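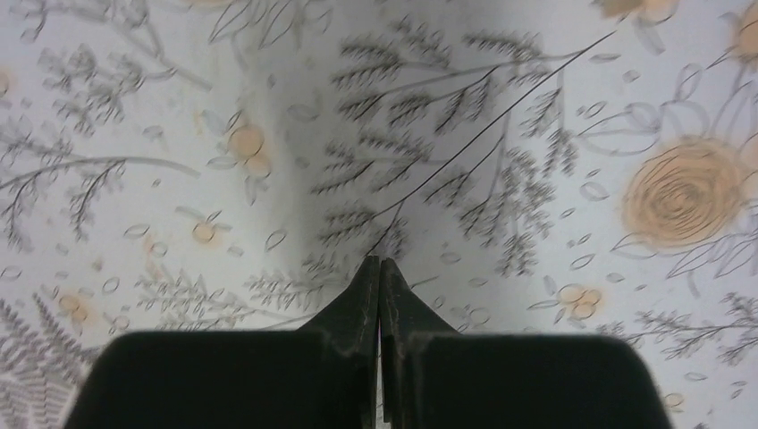

Gray leaves and muted orange on a white ground.

Shared laundry rooms should go back to paper sign-up sheets

Nov 26, 2019

By Asuka Noguchi

My building has 10 washers and no way to know when one will be free. Until last year there was a clipboard on a nail by the door. You wrote your apartment number next to an hour, and for that hour the machine was yours. Then the management company, Bornico, took the clipboard down and put in an app called Pimport. You open it, tap a machine, and it tells you whether the machine is running.

I have used the app for a full year and I think the clipboard was better. I also think the reasons apply to more than laundry.

A sign-up sheet is a promise about the future. It says that on Thursday at seven I will be downstairs with my wash. The app reports on the present. It says a machine is open now, while I am on the bus. By the time I am home it is taken. I can't plan a week around that, and neither can anyone who works fixed hours or has small children to get to bed.

The sheet also let people trade. If I needed Saturday morning and saw that 4C had it, I could knock on the door and ask. Most people said yes. Some wanted a later slot in return, which was fair. I met half of the people I know in the building this way. With Pimport I know that washer six is in use. I don't know who is using it, and I can see why some tenants like it that way. The cost is that when something goes wrong there is no one to talk to.
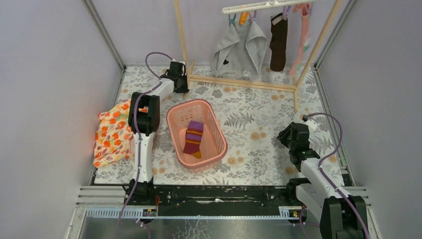 Pink basket, striped sock.

Things go wrong a lot. A load finishes and sits. Under the old rule you could move it once the owner's hour was up, because the end of the hour was written down where both of you could read it. There is no such line now. People wait, get annoyed, and finally pile someone's wet clothes on top of a dryer. Then the other person is annoyed as well. I have been on both sides of this and I was sure I was right each time.

The people who defend the app make some good points. Kourosh Hosseinzadeh, who lives two floors above me, reminded me that the clipboard was abused. One tenant used to fill in every Sunday evening for two months ahead. Pages went missing. The pen was always gone. He works nights, and he says the sheet favored whoever walked past it first on the first of the month, usually someone home during the day. All of this is true. He likes being able to come down at three in the morning and find a machine without asking anyone.

My answer is that these were small problems with small fixes. Limit each apartment to two slots a week. Put out one week of pages at a time. Tie the pen to the board. Leave the hours after midnight open to anyone, so that people on Kourosh's schedule lose nothing.
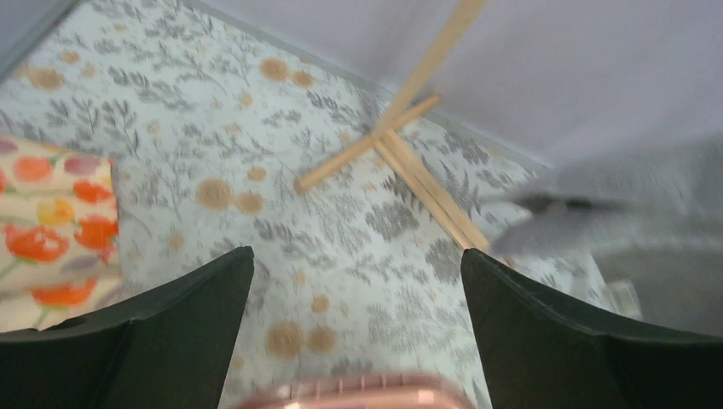 None of that costs anything worth mentioning. The app does. Our building pays $300 a month for it, and the charge is listed in the same notice that told us washes were going up by a quarter. When the internet in the basement goes out, the app shows every machine as free. When a phone dies in the middle of a cycle, the owner of that phone gets no alert. My neighbor across the hall doesn't have a smartphone and doesn't want one. She was told to call the office, and the office closes at five.

There is a habit behind this that I would like to see end. A shared thing works fairly well with a few faults. Someone decides the faults are caused by the paper. The paper is replaced, the faults stay or change shape, and the parts that worked are lost because they were never listed anywhere. The library branch on Duman Street did it with the meeting room. My gym did it with the racquetball court, and I stopped playing.

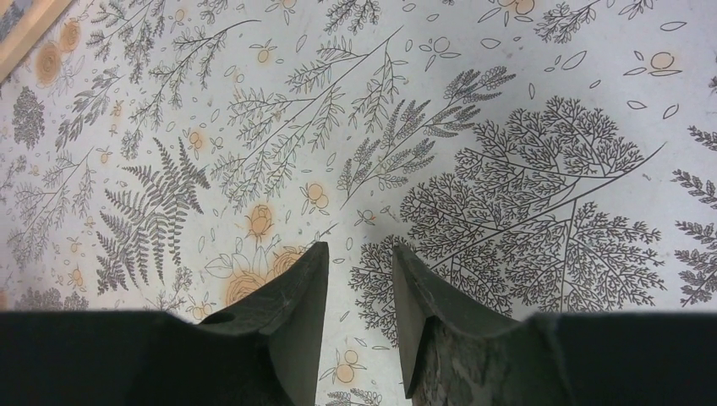
Riko Tenants Association, Opinion Page

I am not against software in a laundry room. If Pimport let us book an hour, showed the apartment number to other tenants, and printed a page for the wall each Monday, I would drop my complaint. I wrote to Bornico in November to ask for exactly that. The reply said that booking was not among the features currently offered.

So I am asking for a trial. Set aside half the washers for sign-up, with the sheet back on its nail and the limits I described, and leave the other half on the app. Run it for three months, then ask every apartment which half they used and what they would change. If most people prefer the app, I will use it and say no more.

The nail is still in the wall by the door. I will buy the clipboard.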